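Ledora Password Manager: Five Months In

2025-01-10, by Thịnh Phí

I'll admit I put this off for years. My passwords lived in a little spiral notebook next to the toaster, plus a handful I'd typed into my phone under a name I thought was very clever, and I figured that was good enough. Then an old gaming forum I'd forgotten joining wrote to say my account was part of a leak, and I spent a whole evening trying to remember where else I'd used that same password. (Plenty of places, as I found out!)

So I went shopping. I tried Cinonen first and liked the look of it, but it kept signing me out on my laptop, and I gave up after 3 weeks. Ledora came next and I've stayed put. Setup took me over 21 minutes, mostly because I kept stopping to change my mind about the master password, and the import from my browser went through without a hitch — even the odd old logins with no site name came along.

What I use most is the leak check. It goes through your saved logins and tells you which ones have shown up in known breaches, then takes you to the right page to change them. I did a few each night with a cup of tea and found it oddly soothing.

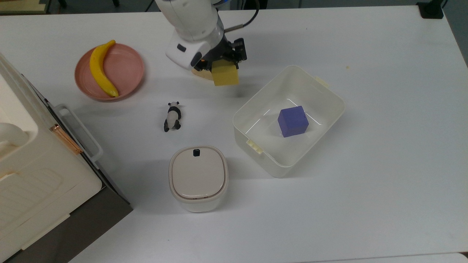 What I'd change

The family plan is a bit fussy. Sharing the streaming login with my sister meant making a shared folder, inviting her, waiting for her to accept and then approving her again on my end. Once it's done it's done, but she called me twice along the way. The phone app also fills in the wrong box now and then, usually on bank sites, and I end up copying and pasting like it's the old days.

Support was lovely, though. I wrote in late one evening about a duplicate entry and had a friendly, clear answer by breakfast.

My plan runs out in March and I'm going to renew it. I'd give it four stars out of 5, and the notebook now has soup recipes in it.

2,971 views | 21 comments | 5 shares

Contact | © 2025 Thịnh Phí | Back to top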